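Irholm Single-Drawer Cabinet

Tratard / Storage / Desktop and countertop

Item 278
Finish: light oak
Drawers: one
Pull: black bar
Slides: black metal
Assembly: none, ships in one piece
Usually ships in June and after. Stock is low until the next batch comes in.

The Irholm is a small cabinet with one drawer, made to sit on a desk, a counter or a break room table. People buy it for the things that otherwise end up in a pile next to the coffee maker: packets of cookies, tea, napkins, pens, charging cables. The top is flat and can be used as a shelf.

Rigoberto Ospina drew the first version for our own front office. It had a hinged lid, and the lid was a nuisance as soon as anything was put on top of it. The drawer version replaced it and has stayed the same apart from the pull. Older cabinets have a wooden knob. Knobs are still available as item 222 and fit the current drawer front, but you will need to fill one of the two screw holes.

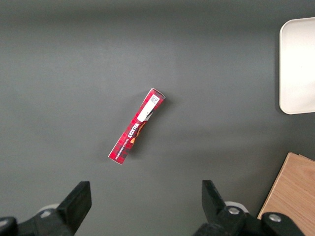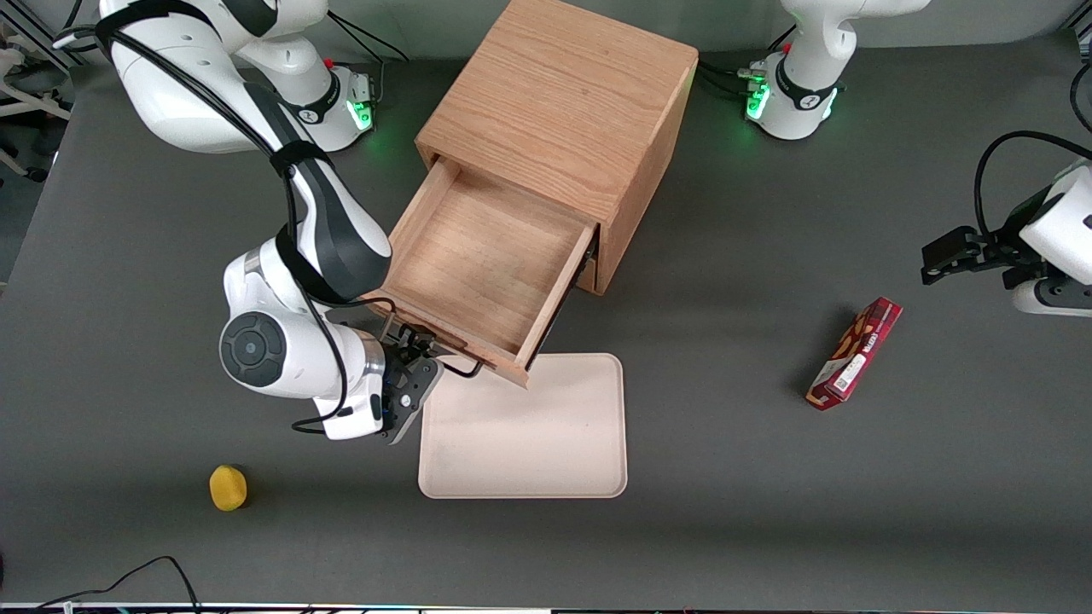
The Irholm in light oak, drawer open. 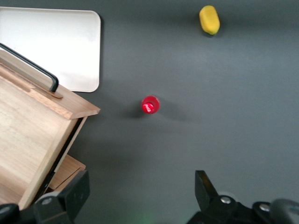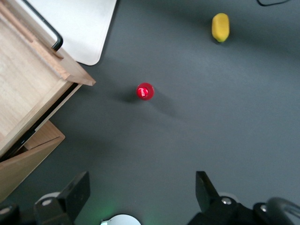 Size and placement

Leave room in front for the full length of the drawer plus a hand. On a narrow counter it is better to turn the cabinet so the drawer opens along the counter and not over the edge. The base has four felt pads. They hold well on laminate and painted surfaces but can creep on glass, and for glass tops we suggest the rubber pads (item 87), sold in a sheet of 30.

If the cabinet is going under a wall shelf, check the height with whatever you plan to keep on top. A soda bottle standing on the cabinet needs more clearance than most people leave.

The drawer

The drawer runs on side-mounted slides and comes out far enough to reach the back corners. There is no soft close. To take the drawer out for cleaning, pull it to the stop, press the two small levers (one up, one down) and lift the front slightly. Going back in, line up both sides before pushing — forcing one side first will bend the slide, and that is the most common repair we see.

The inside is unlined. For loose items the Mirnurell insert divides the drawer into two lanes and lifts out by hand. It is sold separately.

Care

Dust with a dry cloth. For sticky spots use a damp cloth with a little dish soap, then wipe again with plain water and dry it. Don't use furniture polish with silicone. The oak has a clear oil finish from Bhuiyan and can be re-oiled at home once a year, or sooner if the top starts to look gray or feel rough. Oil the top and sides only. Oil on the slides collects dust.

Oak color varies from board to board, and the drawer front may be a shade darker or lighter than the body. We don't take requests for matched boards on this model.

Parts and repairs

Slides, pulls, screws and felt pads are kept in stock. Send Nelly Salazar in the parts office the item number and say whether your cabinet has the bar or the knob. Slides are sold in pairs — left and right are different and are marked on the back end.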